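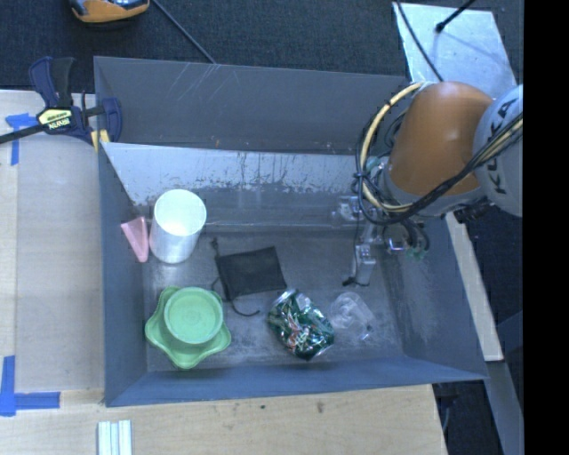 Slide 3: the KUKA over the gray bin, pouch in the middle, clear bag beside it.

Good evening, everybody, and thank you for coming out on a Sunday, I know what that costs some of you at home. (Wait for the chairs to stop scraping.) I'm Bello Odukoya, and I've been building this picking cell at the Mukivport workshop, on the bench most of you have bumped into with a hip at one time or another.

Start with the bin. People always ask about the arm first, and I love the arm, but I spent far longer on the bin. The sloped walls are lovely for sliding things back toward the middle and terrible when something leans on one, like the little pink piece at the left. The IRWIN clamp is holding the rim to the table. Before I clamped it, every hard touch from the finger moved the bin a hair, and my positions were off for the rest of the evening. The blue tape is on the tabletop so I can put everything back where it was if I ever have to lift the bin out.

Then the objects. Cup, easy. Bowl sitting on the flower-shaped plate, much harder, and I'll come back to that one. The clear plastic thing on the right gives the vision software fits (ask them to find it, give them a moment, they enjoy this).

Numbers, slowly: 510 tries so far, and nearly 53 hours on the bench.

Cables. Mention the yellow and black bundle looping over the orange joint, and say please, please leave yourself more slack than you think you need. Pause here for questions, then on to slide 4 and the Cikerik controller.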